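Skisow Home Pack for two-arm sims
by Adasum

In stock (download). Ships as a link, same day, usually by 5 p.m.

What it is: furnished rooms for testing mobile two-arm robots before you let them near real furniture. Dining, living, kitchen, hallway. Load a room, drop your robot in, hit run. No modeling on your end.

What you get
- 100 room layouts, 200 if you take the Plus license
- Tables, chairs, sofas, wall art, all with collision shapes already set
- Wall, floor and ceiling colors you can swap from one settings file
- Head-view camera preset, tilt adjustable
- Jarman arm profile with parallel grippers, left and right driven separately
- Sample reach tasks for table edges, seats and shelves

Dining room is the one most buyers open first. Long table, chairs close in, sofa alongside. Tight enough to be a decent reach test, and the approach to the table corner is where bad arm plans show up fast. Run it from the head view, not the overhead one. Overhead hides a lot.
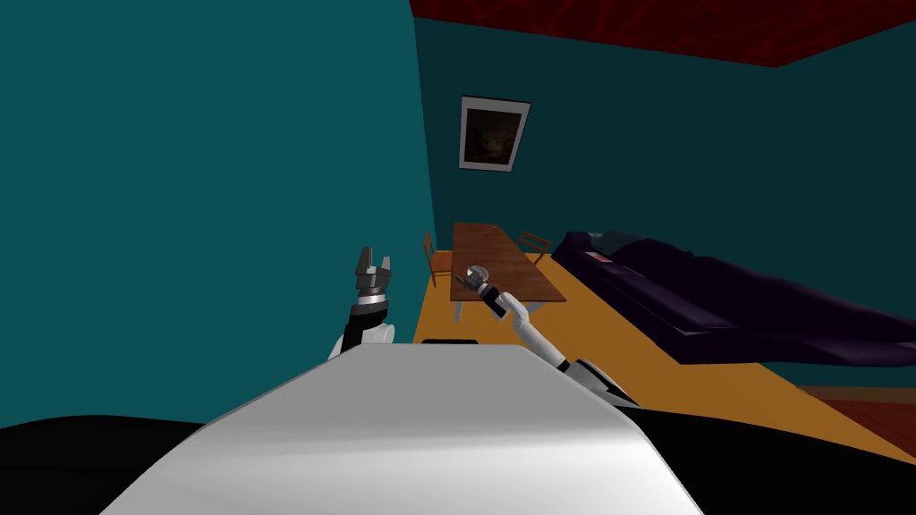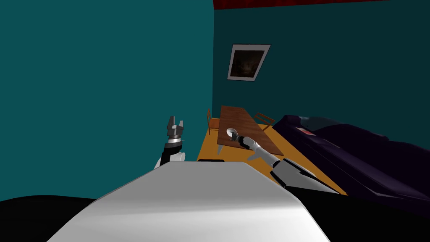 Dining room layout, head view, right arm at the near end of the table. Both are renders.

Notes on the arms. Each side takes its own target, so you can park the left one upright and work only the right. Gripper opening is a slider or a script value, your pick. If your robot has a wide body shell, raise the camera a notch or it will eat the bottom of your view. We left the preset low becuase some teams want the shell in there for self-collision checks.

Needs
- A graphics card from the last few years
- 2 GB free for the base pack, more for Plus
- Your own robot file if you don't use the Jarman profile

Not included: grasp planner, people, pets, outdoor areas. Brirnau add-on covers soft stuff (towels, bags, bedding) and is sold seperately.

Known issues
Rug edges flicker at steep camera tilt. Chair legs can catch on the floor if you spawn them too low, lift them a hair and reload. Fix for both coming in the February update, free to all license holders.

License: 2 seats per purchase. Extra seats on request. School pricing, yes, just write from a school address.

Returns: download links can't be returned once opened. Try the demo room first, same controls, same arms.

Questions go to the support form. Closed Sunday.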